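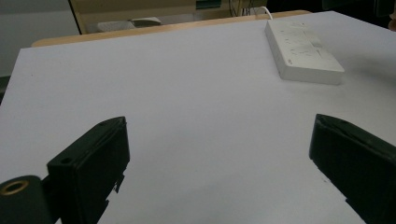 Trolness, October

The packing hall at Flirnar handles small electrical goods: extension leads, power strips, plug adaptors and chargers returned by shops. Until last spring every item was picked up, turned over, checked and boxed by hand. Two of the four benches are now being moved over to robot arms, and the arms are taught by the people who used to do the picking.

Stavros Papadopoulos has run the returns section since it opened. He explained that the teaching is done with a hand-held gripper, the same shape as the one fitted to the arm. The operator holds it, closes the fingers on a part and sets the part down where it should go. A camera on the tool records each attempt.

"It is bench work," he said. "You do a pick, you put the part back at a different angle, you do it again. A white power strip on a white board is one of the harder ones. There is very little contrast, and the shadow is sometimes the clearest edge you have."

The section aims for 463 accepted recordings per product before a product goes to the arm. An attempt is rejected if the fingers touch the board hard enough to shift it, or if the item slips. Papadopoulos said the reject rate depends more on the cable than on the item.

"A plain adaptor is a block. Anything with a lead on it pulls to one side when you lift. Our people have always known that. They steady the lead with the other hand and don't think about it. With the gripper you have one hand's worth of fingers, and only two of those, so they had to work out a different lift."

The lift they settled on takes the body of the strip across its short side, close to the end where the cable comes out. It was worked out by Judite Ramalho, who had packed leads for nine years before moving to the teaching bench. I asked her how the two jobs compared.

"Slower," she said. "On packing I was counted by the box. Now I'm counted by the accepted recording, and a bad one costs me the time and gives me nothing. The tool is not heavy but you hold it out in front of you. After an hour my wrist knows about it."

Sessions were first set at two hours. They were cut to 52 minutes after several operators reported sore forearms, and each is followed by a spell at the inspection desk. Ramalho said she would like the grip made narrower, and that a request had gone to Angelovski, the firm that supplies the tools. She had not had a reply when we spoke.

Pay was settled before the first arm was switched on. Operators on the teaching bench receive the inspection rate, one grade above packing. There have been no redundancies, but two packers who left over the summer were not replaced, and Papadopoulos did not claim that they would be.

"I won't tell people the number of packing jobs stays the same. It goes down. What goes up is checking and fault work, and that needs training, which we are paying for. Some want it and some don't."

Ramalho has finished the first part of the fault course, which covers stopping the arm, clearing a dropped item and restarting from the last good position. She has reservations about the rest.

"I can clear a jam. What I can't do yet is say why it jammed, and that gets sent to the engineers at Bulley. I'd want to be able to read the log myself. If they're going to use my hands to teach it, I should be able to see what it learned."

Papadopoulos said access to the logs was under discussion. The third bench will not be converted until the arms can handle coiled leads, and he gave no date for that.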